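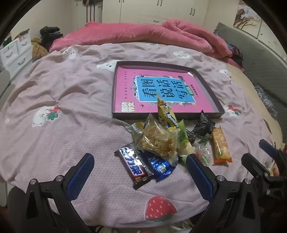
Section 6 – Washing and drying your Yeoman heated underblanket

Read all of this before you start. Applies to single and double, model 1049 only. For the older Droto type see the card in the box.

Before washing

1. Switch off at the wall. Pull the plug.
2. Unclip the controller from the blanket. Controller must NOT get wet.
3. Undo the corner straps. Check for scorch marks, bare wire, loose stitching. Any of these – stop, do not use again.

Washing

4. Fold loosely, put in the drum on its own. No other items.
5. Wool or delicates cycle, 30 degrees. Mild liquid only. No bleach, no softner.
6. Short spin, lowest setting.

Caution: do not dry clean. Do not wring. Do not iron.

Drying

7. Dry flat or over two lines, out of the sun. No pegs on the wire.
8. Leave until fully dry right through – the socket end takes longest.
9. Never switch on to speed up drying.

Refitting

Underblanket goes under the bottom sheet, straps down, socket at the pillow end. Keep the top of the bed clear when it's on. A tray with a workbook in it, like the pink one on the blanket here, traps heat underneath and can trip the cut-out. Move it off first.

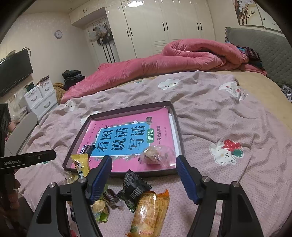 Storage from May onwards: roll, dont fold. Nothing heavy on top. A tray left on the covers, even a shallow one with just a book inside, comes off before you strip the bed.

Spare controllers: order part 356 from Vimard.

Checked D. Żak, 19 December 2020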